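Foro Patio y Terraza > Mesas y orden > Botellas de té fuera de la nevera

nadon_14
En el patio usamos botellas de plástico transparente con tapón de rosca blanco. Propongo una norma: la botella va a la cesta hasta que se sirva. En la mesa, junto a los portátiles, es un riesgo.

lasham
Depende del cierre. Con el tapón a tope, 40 minutos tumbada no dejan ni una gota. El problema es la condensación - moja los papeles antes que nada.

nadon_14
Adjunto las dos situaciones, cesta y mesa. 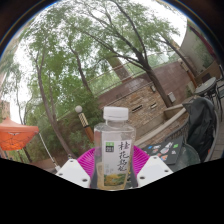
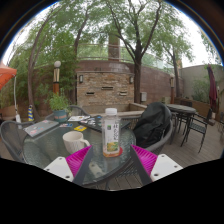
Fotos: Chiharu Onishi, 13 de mayo de 2024

biltthorpe
En la primera la etiqueta pone 桂花乌龙, oolong con osmanto. Si es sin azúcar, un derrame se limpia con agua. Con azúcar, el teclado queda pegajoso.

fujimoto
No comparto la norma. En la segunda los dos portátiles están cerrados y la mesa es de cristal: se seca con un paño. Yo apartaría antes la taza, que no tiene tapa.

nadon_14
Cerrados también entra líquido por los puertos laterales. En abril pagué 538 por una placa.

lasham
Posavasos con reborde, de 8 mm como mínimo. Retiene casi todo lo que escurre de la botella.

fujimoto
Eso sí. Getachew Woldegiorgis los vende de corcho, pero sin reborde. Los de silicona pesan más y no se vuelan.

biltthorpe
¿Diámetro interior? Mi botella es de base cuadrada y en los redondos baila.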